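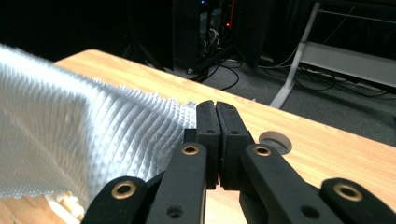
Support > Stedness Hand Gripper > Comparing finger pads
Reading time: 1 minute

4. Trying the narrow pads on cloth

Take your time with this one, it's worth a relaxed afternoon!

1. Lay a textured cloth loosely on the table, with a fold near the pads.
2. Close the jaws gently and lift a little.
3. Repeat with the Ginwood pads, using the same fold (or as close as you can manage), and write down every slip.

Note: Our own pads are good for up to 2,000 closings.

Caution: Keep your fingers clear of the linkage, please.

Questions? Write to Ákos Rácz, Stedness Support | Back to top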